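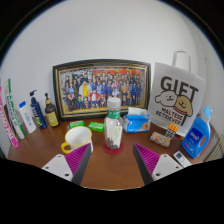
Bottle on a dark red coaster, reddish-brown desk

Support > Tirilen Weather > Closed tickets > 416

Rain totals reset to zero in the middle of the night
Opened by: Elba Salinas
Handled by: Chalerm Bunnag
Status: Solved

Elba Salinas
Hi team! First, I love this program and check it before I've even had coffee. But since the September update my daily rain total drops back to zero at 4 in the morning. Temperature and wind are fine. The station is a Merden, the older kind with the tipping bucket, and the logging interval is set to 300 seconds. I've restarted everything, and I swapped the battery in the outdoor unit too. No change.

Chalerm Bunnag
Hi Elba, great report, thank you! Two things to try. Open Station > Clock and tell me which time zone it shows. Then go to Rain > Day starts at and read me that value as well.

Elba Salinas
The clock says UTC, and "Day starts at" says 00:00. I live four hours behind UTC, so I expected a reset at eight in the evening if anything. That's the part I can't work out. 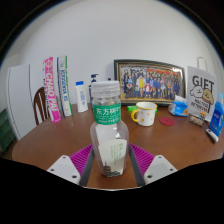 I also went through the log file last night (more fun than it sounds!) and the raw bucket tips are all there, right through the reset. So the rain is being counted and only the total goes wrong.

Chalerm Bunnag
Oh, that helps a lot - the update applies your offset a second time, and in the wrong direction. Please set the clock to your local zone, save, and close the program completely. Then run Tools > Rebuild daily totals. It reads the raw tips again, so you should get the old days back too.

Elba Salinas
Did it Wednesday before bed. This morning the total carried straight on past 4, and the rebuild brought back the big storm I thought I'd lost! My brother Sebastián has the same station and the same problem, so I'm sending him this page.

Chalerm Bunnag
Wonderful news! Pascual Lagos is fixing the offset for the next release. Your settings can stay as they are when you install it.

Recent tickets
Wind direction stuck on north
Export to spreadsheet leaves out the last day
Adding a second Merden station
Graph colors too pale on a dark background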